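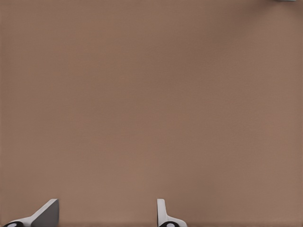

Mirjam Van Damme writes that my curtain figures from October are wrong for a ceiling-mounted track, and that anyone who followed them will have ended up with hems bunched on the floor. She is right. I measured from the underside of the track and should have measured from the eye of the glider, where the hook sits.

On the Kolivby track the eye hangs 11 mm below the rail. The hook then sits in a pocket on the heading tape, and which pocket you pick moves the whole curtain up or down again. My tape has three rows. With the hook in the top row the fabric starts just under the glider and the track stays visible. With the hook in the bottom row the heading stands up in front of the track and covers it, but on a ceiling mount it rubs against the plaster every time you pull it. I use the middle row. Measure for the row you will use and write it on the cutting list.

The second correction concerns shrinkage. The living room pair is an unlined linen from Procházka, 300 grams per square meter, sold as prewashed. I cut a test strip 900 mm long and washed it on the same cycle I would use for the finished curtains. It lost 22 mm in length and almost nothing in width. Over a full drop that is enough to lift the hem well clear of the floor, so I now wash the whole length before cutting and iron it while it is still damp.

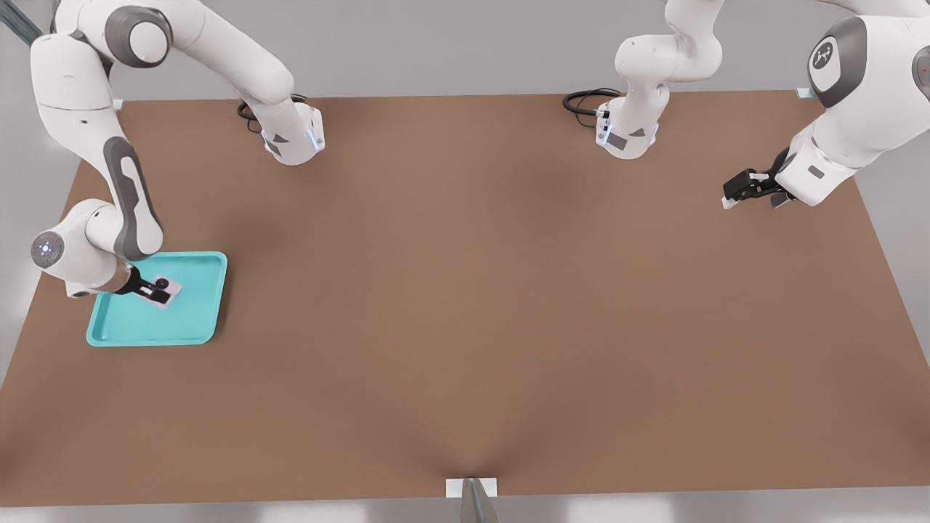 Hanging also changes the length, in the other direction. Linen at this weight drops over the first week or two, more in a humid room. I baste the bottom hem with long stitches, leave the curtains up for two weeks, then mark the final line with the fabric in place. Mark both panels on the same day. The floor in my living room is 6 mm lower on the left side, and I only found that out after sewing the first pair flat on the table.

For width, the old post said 200 percent of the track length. I still think that is correct for linen with a pencil pleat. For the heavier Toltine blackout cloth in the bedroom it was too much – the stack at each end covered part of the glass – and I would go down to 160 percent.

Weights: I tried a continuous lead-free cord in the hem and took it out again. It made the lower edge ripple. Small covered weights in the corners work better, one at each side seam, sewn to the hem allowance and not to the face fabric.

The cutting list in the October post has been changed to match.

By Radek Danko
Thursday, August 14, 2025
Last updated: 9:40 pm
14 comments | 1,917 views | 23 shares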